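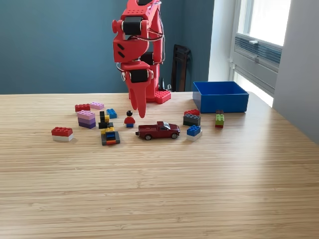
WARNENT & HADGU. Illustrated List of Weighing and Measuring Instruments for the Retail Druggist. Damthorpe, printed for the firm, no year given.

8vo, 135 pages, with 10 plates, of which 3 are folding. Original green cloth, title in black on the upper board. The cloth is rubbed at the corners and a little faded on the spine, the inner hinge is weak at the front but holding. One folding plate has a short tear along the fold, without loss. Pencil marks beside several prices, in an old and neat hand.

This is the trade list of a small maker that supplied balances, glass measures, pill machines and counter scales to chemists in the country towns. The firm seems to have issued a new list every October, but copies are not easy to find, as most shops threw away the old one when the new one arrived. We have handled only one other, and it was missing all the folding plates.

The part on dispensing scales is the most complete. Each model is given with its capacity, its price in brass or nickel, and the cost of a spare pan. At the end there is a section on repairs, with terms for sending a balance back to the works - the customer paid the carriage one way, and a discount of up to 5 per cent was given for payment with the order.

Loosely inserted is an order form, not filled in, and a printed slip about a change of agent at Pluvel.

Stock group: Pharmacy, trade catalogs
Condition: good
Sent in a stiff card box, tracked. More photographs of the binding and plates can be sent by email. Returns are accepted if the book is not as described, please write to us first.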